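台式机整机检修安全检查表(附批注)

适用范围:塔式机箱,侧板可拆,含机械硬盘、光驱位、独立显卡
适用场所:Citutska 维修间,金属条板工作台
检查人:Urszula Kaczmarczyk
日期:2020年4月10日
表号:53
判定方式:合格 / 不合格 / 待复查 / 不适用。凡填写后三项者,须在批注栏写明原因。

一、断电与静电防护

1.1 电源线已从插座和机箱两端拔下。
判定:合格
批注:只关电源背面的船形开关不算断电。两端都要拔,拔下的线放在台面以外。

1.2 拔线后按住开机键放电。
判定:合格
批注:按住后静置2分钟再开侧板。电源盒外壳任何情况下不得在本间打开,有故障一律整件更换。

1.3 工作台接地连接完好。
判定:合格
批注:接地线夹在台腿未喷涂的部位。上次检查时夹口有氧化,已打磨,本次测量正常。

1.4 接触板卡和硬盘的人员已佩戴防静电腕带。
判定:合格
批注:腕带为 Wumbei 牌有线式。无线腕带不予认可,抽屉里剩下的请清走。

1.5 外设线缆全部断开。
判定:合格
批注:显示器线也算外设线缆,显示器自身带电时同样须先拔。

二、台面与机箱放置

2.1 机箱侧放,开口朝上,放置平稳。
判定:合格
批注:条板台面有缝隙,橡胶脚垫卡在缝里会使机箱倾斜,放好后轻推四角确认。

2.2 侧板拆下后另行存放。
判定:合格
批注:侧板不得竖靠在台腿边,去年10月有一块倒下,边缘变形后无法合上。应平放在下层搁架。

2.3 螺丝分格收纳。
判定:不合格
批注:硬盘螺丝与机箱螺丝混放在同一格。两者螺纹不同,混用会损坏硬盘侧面螺孔。已要求重新分拣。另外,条板缝隙会漏螺丝,螺丝盒下须垫防静电垫。

2.4 机箱金属边缘无毛刺。
判定:合格
批注:边框开槽处较薄,伸手进机箱时以手背朝向边框。手套建议用薄型涂层款,厚手套捏不住插头。

2.5 外观损伤登记。
判定:合格
批注:前面板有一处轻微擦痕,登记即可,不影响使用。交还时须与登记内容核对,防止争议。

三、硬盘拆装

3.1 拆装前数据线与供电线均已脱开。
判定:合格
批注:SATA 插头须捏住塑料头直向拔出,不得拉线。带金属卡扣的先按下卡扣。

3.2 硬盘离开支架后只接触两侧和端部,不触碰电路板一面。
判定:合格
批注:电路板元件外露,受压或静电均可造成损坏。标签面的透气孔不得遮盖,更不得贴胶带。

3.3 搬移硬盘时下方无尖锐物,移动路径避开处理器和显卡。
判定:待复查
批注:硬盘从敞开的机箱上方经过时,一旦滑落,首先砸到的是主板。能绕行的应绕行,确需从上方经过的,夹持牢固后再移动,中途不停留。复查时看操作过程,不看口头说明。

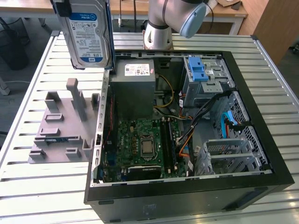 3.4 硬盘型号、容量与工单一致。
判定:合格
批注:西部数据蓝盘,标签标示 1.0TB。工单只写“1T 硬盘”,过于简略,今后应抄写完整型号和序列号。序列号由两人各读一遍。

3.5 硬盘支架导轨无变形,固定孔完整。
判定:合格
批注:支架为银色金属件,装盘前先空架试推一次,确认能顺畅进出。导轨上不涂任何润滑剂。

3.6 硬盘安装后四角螺丝均已拧紧,无晃动。
判定:不适用
批注:本次检查时尚未进行到此步,待装机完成后补填。螺丝用手动螺丝刀拧,不用电动批。

四、机箱内部

4.1 电源盒认证标签完整可读。
判定:合格
批注:白色标签在位。标签缺失或被覆盖的电源不得继续使用,即使通电正常。右侧粉色小贴纸不属于认证标识,保留原样,不要撕。

4.2 供电线束无破皮、无焦痕。
判定:待复查
批注:黄、橙、黑色线束从电源沿主板右侧绕下,线束背面须翻起检查后再判定。线色与常见配色不符时,以插头针位和实测电压为准,禁止只凭颜色判断。

4.3 线束不接触风扇叶片和散热部件。
判定:待复查
批注:目前线束是松散成环的状态。合盖前用 Gorkby 扎带固定,扎带剪口朝下,剪后不得留尖角。

4.4 数据线走向合理,无硬折。
判定:合格
批注:黑色数据线束斜向通往主板,浅蓝色 SATA 线进入硬盘架。弯折半径过小会造成间歇性读写错误,这类故障查起来很费时间,装线时多留一点余量。

4.5 处理器在插座中就位,金属固定框压紧。
判定:合格
批注:处理器顶盖外露期间,台面上方不得传递工具。安装散热器之前严禁通电,短时间试机也不允许。

4.6 内存插槽及卡扣完好。
判定:合格
批注:白色卡扣老化后容易断裂,扳动时用指腹,不用螺丝刀撬。断裂的卡扣碎片须找齐,不能留在主板上。

4.7 显卡插接到位,挡板螺丝已固定。
判定:待复查
批注:插接看着到位不等于锁住,应以手指确认插槽尾部卡榫。搬动机箱之前必须完成此项。

4.8 光驱架及蓝色塑料卡扣功能正常。
判定:合格
批注:卡扣扳动有阻力属正常。如需更换,备件在 Zindetti 零件柜,领用登记。

4.9 硬盘架通风孔无堵塞。
判定:合格
批注:除尘用防静电刷和吸尘器。压缩气罐须直立使用,倒置会喷出液体。

五、操作区域

5.1 设备动作期间,人员的手和手臂不得进入机箱上方区域。
判定:合格
批注:需伸手调整时先停机,确认停稳后再进入。急停按钮应在操作者伸手可及处。

5.2 工具无松动,接触面清洁。
判定:合格
批注:夹持面有油污时用无尘布蘸异丙醇擦拭,完全挥发后再接触硬盘。

六、合盖与通电

6.1 机箱内无遗留螺丝、扎带头、工具。
判定:不适用
批注:合盖前将机箱轻轻摇动,听有无异响。有异响不得通电。

6.2 通电前由第二人复核。
判定:不适用
批注:复核人不得是装机人本人,签名须手写。

6.3 首次通电时侧板可不装,但人员须离开机箱开口正上方。
判定:不适用
批注:首次通电观察70秒,期间手不离插座开关。有异味、异响立即断电,不要等系统自检结束。

七、待办

螺丝分拣,对应2.3项,完成后通知检查人。
硬盘搬移路径复查,对应3.3项。
供电线束翻查及固定,对应4.2和4.3项。
显卡卡榫确认,对应4.7项。
3.6项和第六部分在装机完成后补填,不另开新表。
灭火器压力表已看过,指针在绿区。插座排编号410的标签脱落,重新打印后贴在正面,不要贴在侧面。

检查人签名:Urszula Kaczmarczyk
复核人签名: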